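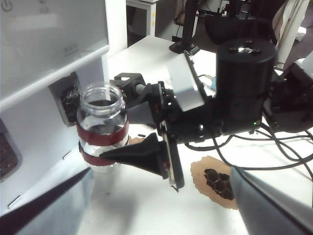
3. Materials and Methods

3.1 Study area and seed sources

The study was carried out in Graltcombe, a farming district where many households still save their own bean seed from one year to the next. Summers are warm and humid, and beans picked late in the season are often brought in before they have fully dried on the plant. Growers finish the drying indoors on trays or on newspaper, usually in a kitchen or a spare room, and then move the seed into whatever container is at hand.

Two bean varieties were used. Naltine is a small, pale bush bean grown for dry use. Jeretard is a climbing bean with a larger, darker seed and a thicker seed coat. Both are traded locally and neither is sold by a commercial seed house, so all of the seed came from household growers. We asked each grower for seed from a single harvest and did not accept mixed lots. Growers also filled in a short form on when the pods were picked, how the seed was dried, and whether any of it had been treated against weevils. Treated seed was left out of the study.

In all, 17 growers gave seed. Two of these lots were dropped after the first inspection, one for weevil damage and one for visible mold, which left 15 lots for the storage trial. Eight were Naltine and seven were Jeretard.

3.2 Drying and sorting

On arrival, each lot was spread in a single layer in a room with a fan and turned by hand every morning. Broken, shriveled, and stained seeds were removed. We did not sort by size. Household growers seldom do so, and a size-sorted sample would have told us little about the seed they plant.

Drying was judged by the hammer test, in which a dry bean shatters when struck and a damp one flattens. The test is crude, but it is the one that growers in the district use, and we wanted the starting point of the trial to match their practice. A small sample from each lot was also oven-dried and weighed to give a moisture figure. Lots that passed the hammer test but gave a high oven reading were not dried any further. They were kept in the trial and marked as damp at entry, and they are treated separately in Section 4.

3.3 Storage treatments

Each lot was divided among three kinds of container: paper envelopes, cotton bags, and glass jars with threaded necks and metal lids. The envelopes and bags were folded or tied shut and placed on open shelves. The jars were filled to the shoulder, closed by hand, and kept on the same shelves, away from the window.

Containers were opened only at the sampling dates. Early in the work we found that written labels on the glass were hard to read once they had been handled a few times, and that two jars of the same variety were easily confused when they stood side by side. From then on the year of storage was shown with colored tape wrapped around the body of the jar. One band meant the first year of storage and two bands the second. Red was used for Naltine and blue for Jeretard. The lot number was written on a card kept inside with the seed, so that it stayed with the lot when the jar was emptied and washed. Figure 2 gives an example of the two-band marking.

Figure 2. Open glass jar marked with two bands of dark red tape, the upper one just below the shoulder.

The tape was placed so that clear glass remained between the bands. When the bands touched, they were read as one wide band in poor light, and in the first month this led to a first-year jar being put back on the wrong shelf. The mistake was found at the next shelf check and no samples had been taken in between. After this the spacing was made part of the written procedure.

Room temperature and humidity were read twice a day, in the morning and at 4 p.m. The room was not heated or cooled. We chose an ordinary room over a controlled chamber for the same reason that we used the hammer test: the question was how seed holds up under home conditions, and those conditions include a damp spring and a hot June.

3.4 Germination tests

Germination was tested at entry and again at the end of each year of storage. Seeds were placed between folded paper towels, wetted with tap water, rolled, and stood upright in a covered tray. Rolls were checked every day. A seed was counted as germinated when the root was longer than the seed itself and showed no rot. Seeds that had swollen but not rooted by the last check were cut open and recorded as either firm or decayed.

Across all tests, 1,545 seeds were placed in rolls. Of these, 700 came from the glass jars and the rest were split between envelopes and bags. The share from jars is larger because jar lots were tested in duplicate in the second year, after the first-year results showed more spread between jars than between the other containers. We return to this uneven sampling in the discussion — it limits what can be said about the cotton bags in particular.

Vigor was scored with the Borkowska scale, which rates seedlings from one to five on root length, stem straightness, and the condition of the first leaves. Two scorers worked independently and did not know which container a seedling had come from. Where their scores differed by one point, the mean was used. Where they differed by more, the seedling was scored again by both together.

3.5 Analysis

Germination was compared between containers within each variety, with grower lot treated as a random effect. Damp-at-entry lots were analyzed both with and without the remaining lots. We did not compare the two varieties with each other directly. They were harvested at different times and came from different gardens, and any difference between them could not be separated from differences in growing and drying.

Vigor scores were treated as ordered categories. Seeds that failed to germinate were left out of the vigor analysis, so a container with low germination could still show a high mean score among its survivors. For this reason the two measures are reported side by side in every table.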